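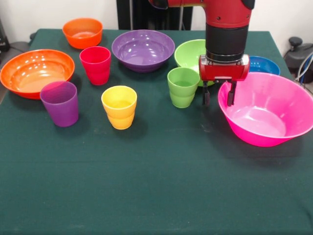 The arm over a table of bowls and cups on a green cloth.

Reference > Robotics > Kits > Zirkine
Search articles Go

The Zirkine is a tabletop sorting kit sold by Kostthorpe, a maker of teaching and test equipment for robot arms. It was designed by Boris Vlček and first offered as a hire service under the name Civia. The kit is meant for trying out picking, placing and stacking with plain household shapes. It consists of plastic bowls and tumblers in bright colours, a cloth table cover and a printed book of 41 tasks. The arm is not included — buyers fit their own two-finger gripper.

Most tasks pair a cup with a bowl of the same or a similar colour. The bowls differ in size and depth, and the widest ones are usually set towards the sides of the table.

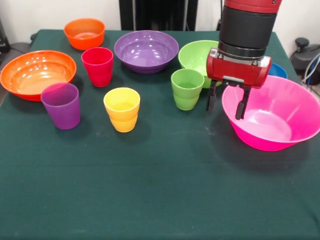

Tasks are graded by difficulty. The first 12 use cups standing upright with clear space between them, and later ones place items close together or partly behind one another. Glossy rims can confuse some cameras, and the task book advises soft lighting.

A review by the Assunção test workshop ran 200 trials with the kit. It praised the range of shapes but found the cloth prone to creasing, and marked the task book down for its thin index. Version 2 of the kit added a heavier cloth and spare cups.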